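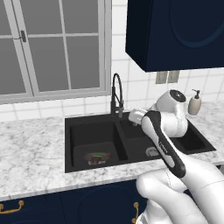 Does the Kitchen Sell the House? Asking Prices and Listing Details in Hosdale

Project report, Property and Housing module
Submitted 5th January

Introduction

This project looks at how homes are advertised for sale in Hosdale, and whether the details given about the kitchen have any link with the asking price. Sellers are often told to spend money on the kitchen before putting a house on the market. I wanted to see if the listings in one small town gave any support to that advice.

Hosdale has two estate agents with a shop on the high street, Jindent and Stallent. Both put all their listings online. A third firm, Fawzy, is online only and had too few homes in the town to be useful, so I left it out.

Method

I collected listings during November. I took 20 homes, all of them terraced or semi-detached. Flats and detached houses were left out as they would have been hard to compare with the rest. Homes marked as sold were also left out, even if the page was still up.

For each home I noted the asking price, the floor area, the number of bedrooms, the street, and the words used about the kitchen. I then divided the asking price by the floor area to get a price per square metre. Where the floor area was missing from the page I worked it out from the floor plan. This had to be done for 2 homes, and those figures are less reliable.

Each kitchen was put into one of three groups, going only by the wording of the listing. "New" meant the listing said the kitchen was new, refitted or recently replaced. "Kept up" covered words such as modern, well presented or fitted. "Plain" meant that the kitchen was mentioned only by its size or position, or that the text said it needed work.

I did not visit any of the homes. I telephoned both agents to ask how they write their listings. Jindent said the seller fills in a form and the office writes the text from it. Stallent said the person who measures the house also writes the description, and the seller checks it before it goes up.

Results

Of the homes in the sample, 18 had a kitchen described in more than one sentence. It was usually the longest part of the text after the opening paragraph. Worktops, sinks and built-in ovens were mentioned often. Storage was mentioned less often than I had expected, and bathrooms got very little space.

Homes in the "new" group had a higher price per square metre than those in the "plain" group. The "kept up" group was in between but much closer to "new". However, most of the "new" kitchens were in the streets near the station, where prices are higher anyway. When I compared only homes on the same side of the railway line, the gap became small, and on the north side it went the other way.

The two agents also used words differently. Stallent used "modern" for almost every kitchen it did not call new. Jindent used it rarely. This means that a kitchen in my "kept up" group with one agent might have been "plain" with the other.

Problems with the data

The sample is small. Asking prices are also different from sale prices, and a seller who has just paid for a new kitchen may simply ask for more. To check this I would need the final sale prices, and these are not published until some time after a sale goes through.

The grouping depends on my own reading of the text. I went through the list a second time after a week and moved one home from "plain" to "kept up".

I also did not record the age of the houses at first. I went back to add it, but by then several pages had been taken down.

Findings

Location explained more of the difference in asking price than the kitchen did. There may be a small effect from a new kitchen, but this project cannot separate it from the effect of the street. With more time I would use one agent only, keep to a few streets, and follow each home until it was sold.

The full table of homes is in Appendix A and my notes from the telephone calls are in Appendix B.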